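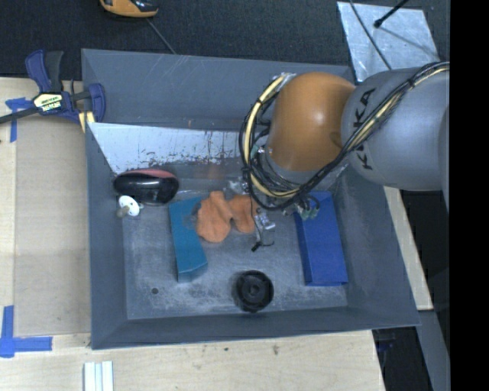
Week 6 handout: grasp failures in bin picking
Course notes, H. Swai

Suppose a vendor tells you its cell made 800 good picks out of 900. Before you write that number down, ask who decided what "good" meant.

In the Sullard trial the controller scored a pick as good if the fingers stopped short of fully closed. Sounds fair. Fingers that stop early must be holding something. But they also stop early on a fold of cloth pinched against a foam block, or on the bin floor, or on their own cable. When Halima Swai went through the logs by hand, 676 picks had lifted the part that was asked for. The rest of the 800 were false positives.

Soft items made up most of the gap. A crumpled cloth has no fixed width, so a width threshold tells you very little about it. Worse, cloth lying on a block can bring the block along, and the block drops later, over the edge of the bin or over someone's hand.

The report blamed "sensor noise." I don't buy it. The sensor read the finger gap correctly every time we checked. The rule built on top of it was wrong.

A second point, about cables. Any loop at the wrist can snag on a bin wall or a clamp. A force limit catches a hard snag. It may miss a slow pull that works a connector out over 400 cycles.

For next week
Work out the true success rate and the false positive rate among reported successes.
Propose one check after the lift that does not use finger width. Say how it could fail.
Read the Retamal notes, sections 2 and 3. Skip the marketing pages.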